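Home Tutorials Hardware Software Log Contact

Teaching a two-arm cell to take turns

If you have two arms sharing one table, sooner or later they will want the same bit of air. Mine wanted it within the first hour! I'm going to walk through the small piece of software I use to stop that happening. I call it Fivik, and it's a lock server with a bit of geometry bolted on. You can write your own version in an afternoon and I'd encourage you to, it's great fun.

You'll need two arms you can already move from code, a shared clock, and a planner that accepts extra obstacles at run time. I use the Plurnwood planner but any that lets you add and remove boxes will do.

Step 1. Cut the table into zones

Start with a grid. I went with 9 zones, three by three, each one a box reaching from the table top to just above the highest carry height. Give them dull names (z1, z2 and so on). I tried clever names first and couldn't remember which was which.

Write the zones in the table frame, never in either arm's base frame. If you recalibrate one arm later, the zones stay put and you only update one transform. Leave a little overlap between neighbours so that a gripper sitting right on a line claims both.

Step 2. Work out which zones a move touches

Take the planned path, sample it, and at every sample check the links against the zone boxes. Collect the names in a set. Check the whole forearm as well as the tool! My first version only looked at the fingertips and cheerfully let an elbow swing through a zone that the other arm had locked.

Add the cable too. A fat capsule along the outside of the wrist is good enough, and a slightly oversized one costs you very little.

Step 3. Ask before you move

The arm sends its set of zones to the server and waits. The server says yes to the whole set or no to the whole set. Don't hand zones out one at a time. With partial grants you'll get arm A holding z4 and wanting z5, arm B holding z5 and wanting z4, and both of them standing there until you come back from lunch.

The request loop is short:

 zones = zones_for(path)
 while not server.claim(arm_id, zones):
 wait(retry_ms)
 run(path)
 server.release(arm_id, zones)

I have retry_ms set to 750. Shorter than that and the log fills up with refusals, longer and the cell starts to feel sleepy.

Put the release inside whatever your language uses for clean-up, but only let it fire once the arm has reported that it's stopped. Reda Badawi pointed out that my early code released the zones the moment a move failed, while the arm was still sitting in them. Lovely catch, and a horrible bug.

Step 4. Let the waiting arm do something useful

This is the part I enjoy most. A waiting arm still has a wrist camera, so let it look. Park it outside the locked zones with its view over the work and have it run detection on whatever it can see. By the time it gets its turn, it already has a fresh guess at where things are.

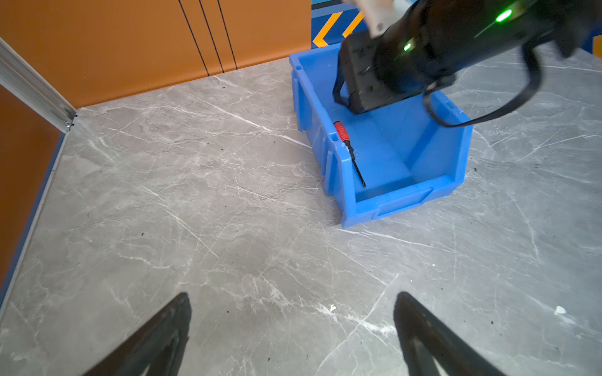

View from the left wrist: the other arm's gripper over the screwdriver in the blue bin.

Two things will trip up your detector in a view like that one. The first is your own fingers, which are always there along the bottom, so mask them out with a fixed shape for each gripper opening. The second is the other arm. Project its model into the camera using its joint readings and mask that as well, then grow the mask by a few pixels to cover motion blur and any loose cable the model doesn't know about.

Only trust a pose if enough of the tool is still showing after masking. I ask for 3 good detections in a row before I store one, and I throw the stored pose away whenever the other arm closes its gripper nearby.

Step 5. Add priorities, but only a few

You'll be tempted to build something grand. I have 4 levels: stop, retreat, carry, everything else. An arm holding a part beats an arm that isn't, and a retreat beats a carry. Ties go to whoever has waited longest. None of this lets an arm barge into a zone that's already claimed, it only decides who goes next.

Testing it

Run the whole thing in simulation overnight with random targets before you go near the real table. Then run it at crawling speed with your hand on the stop button. I log every claim and release with a timestamp and replay them as coloured bars, one row per zone. Two colours overlapping in a row means a bug, and you can spot it from across the room.

Next I'll cover handing a part from one gripper to the other, where both arms need the same zone on purpose.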